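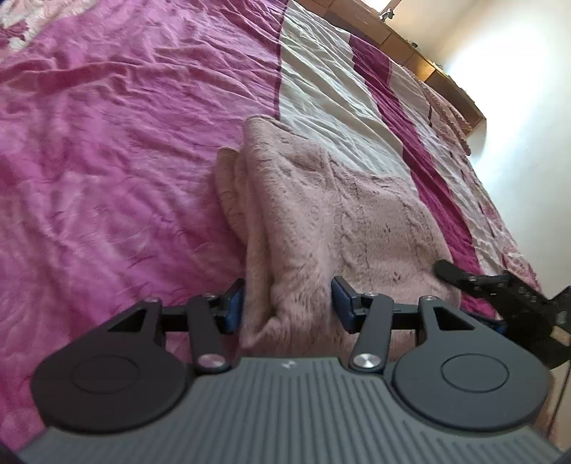
4/26/21

Laundry day and robot day have turned into the same day, and I can't say I mind. I did the blanket again this afternoon, the fuzzy pink one, on the bed in the back bedroom, over and over until my wrist complained and I had to go and make tea. It's a lovely blanket to touch and a miserable one to learn on. The fabric gives whenever you think you've got hold of it, and once it is folded into a fat bundle the fingers want to take either one layer or all of them.

Still, I'm getting a feel for it! The trick (for me, anyway) is to come in low and slow and let the blue pads settle before I squeeze. When I hurry, I pinch up the bedspread along with the blanket and then the whole bed comes with me.

My goal is 200 good folds before I let the arm have a try by itself, and tonight the notebook says 155. I'm being strict about what counts. If I had to reach in with my other hand, it goes in the margin with a little cross and I start over. There are a great many little crosses on the page for November, back when I was only practicing on dish towels, and I looked back through them this evening with real affection.

The arm itself is still clamped to the bench at Flatden, where I have half a shelf and a drawer that sticks. I've named it Ola, and the name has caught on there, so now people ask after Ola before they ask after me. The shoulder joint still sags when it is stretched all the way out. I printed a stiffer bracket on the Prusteo last week, 90 minutes for a part no bigger than a matchbox, and then found I had drawn the holes on the wrong side. So that's another evening gone -- but a pleasant one, with the heater ticking and somebody's radio going across the room.

I also need to walk down to Mac Carthaigh for more of the small screws. I bought a bag of 200 over the winter and thought it would last me for years, and I can only suppose the carpet has eaten them. I'll get the thread lock while I'm there, the blue kind, and see whether they have any decent cable ties, the soft ones that you can undo.

Mostly I just enjoyed myself today. The light was good in that room all afternoon, I had the window open, and for a while there I forgot to keep tally and had to throw out a whole run of folds that I'm sure were my best ones yet. Tomorrow I'll redraw the bracket, and put clean sheets on while I'm at it.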